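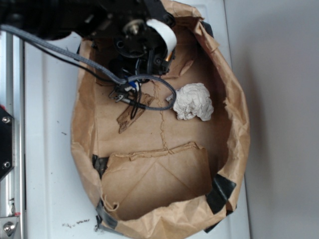
Demonstration collection

Demonstration collection is the gathering of recorded examples from which a robot learns a task. Each recording, usually called an episode, pairs camera views with the positions of the arm's joints at every moment. A model trained on the set learns to predict the next movement from what the cameras show.

Methods

In teleoperation, a person steers the arm from a distance with a matching arm or a hand controller. In kinesthetic teaching, the person holds the arm and moves it directly. Scripted collection uses a fixed program and suits simple motions.

Objects and containers

Rigid objects in plain trays are the easiest to record. Crumpled paper, cloth and bags are harder – they change shape when touched, and no two episodes begin alike. Open paper bags are used as containers in some sets. Their rims may be rolled down to give the arm more room, and tape can hold the sides in place.

Example

The Gultidano set, released by Wunov in February 2023, covers picking and placing with soft items. It holds 1,927 episodes recorded at 2 stations, of which 238 were set aside for testing. Episodes in which the operator dropped an item and picked it up again were kept and labeled.

Limits

Models trained at one station often do poorly at another where the lighting or camera position differs. Operators also have habits, such as always approaching from the same side, and the model copies them.

See also

Nimri (annotation tool)
Teleoperation
Imitation learning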